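The man who sets the prices for lower-league soccer at Fonseca, a small bookmaker with 11 shops and a website that mostly works, does not want his name used. "People shout at me in the supermarket as it is," he says.

The shouting dates from May, when Irnusau went to Plollero on the final day needing a win to stay up. He had them at 11/1. They won 2-0, and 282 customers came to collect, several of them wearing the scarf.

"I watched the first half with a sandwich," he says. "I did not finish the sandwich."

He has no grand theory about where the number came from. Irnusau had lost their last five away games, and their goalkeeper was a midfielder. "You look at that and you think 11/1 is generous. To us, I mean."

His bosses took it fairly well. One bet had been for 1272 in a single slip, placed by a retired couple who told the clerk they liked the color of the shirts. It was knocked back to a smaller stake, and he still gets a letter from them now and then.

This season he has Grustska as favorites for the title, a view he holds without much warmth. "They're dull. They win 1-0 and go home. I've seen more than 1062 people leave that ground early, and they were ahead."

Does he ever bet himself? He looks pained. "I know who sets the prices," he says, and goes back to a spreadsheet in which Plollero, at home, are once again odds-on.
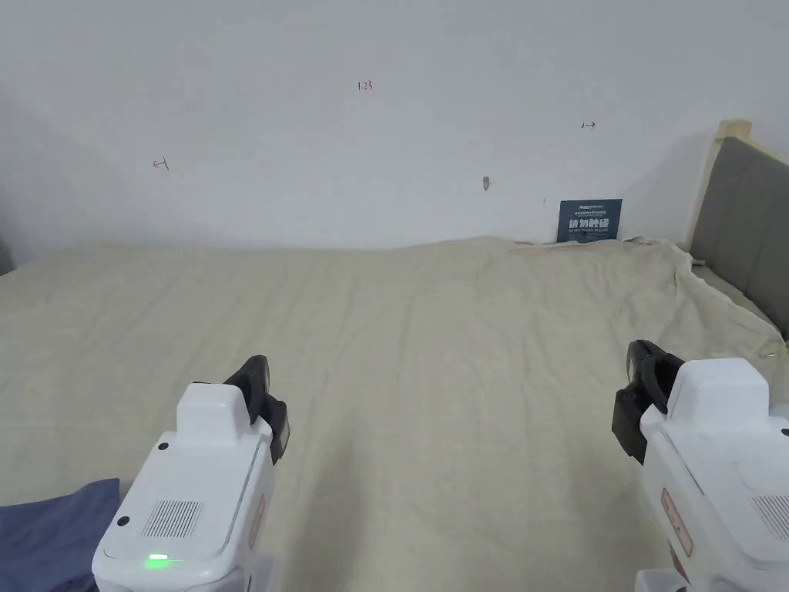
What price did Fonseca give on Irnusau winning at Plollero?

It was 11/1, and Irnusau won the match 2-0 to stay up.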